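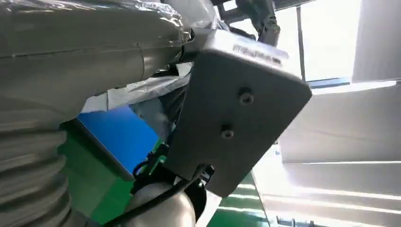 Steinar Mikkelsen writes that he has rounded off three socket-head screws this spring and wants to know whether he should just throw his hex keys away. Some of them, yes! Look at the tips under a good light. If the corners have gone shiny and soft, that key will chew up every screw you put it in, and you can't file it back forever (I tried, with a cheap set, and ended up with a drawer of very short keys).

The bigger trouble is usually dirt. A recessed screw collects dust and old grease right down in the socket, so the key only goes in halfway and feels tight when it isn't. Pick the socket out with a wooden toothpick, blow, and push the key in until it bottoms out. Do this before you lean on it. It takes ten seconds and I love how often it's the whole fix.

Where a plate is held by two screws, start both by hand, bring them up evenly and only then tighten. Snug one all the way first and the other hole never quite lines up.

Cables next. Leave a loop wherever something bends or turns, and fasten the cable on either side of the bend, never at the bend itself. Move the part through its whole swing before you trim the ties. A bit of bright tape near a plug is wonderful when you have black cable next to black cable - green at one end, green at the other, and no more tugging to see what wiggles.

Clear plastic film is great for keeping sanding dust off bare metal. Wrap it with a few creases so it can give a little, and keep it well away from anything that gets hot. Take it off for long storage, though. Damp gets in under there and stays, and I had a lovely vise come out in September with rust freckles all down one side. Fine steel wool and a drop of oil took off almost 40 of them. The rest are still there.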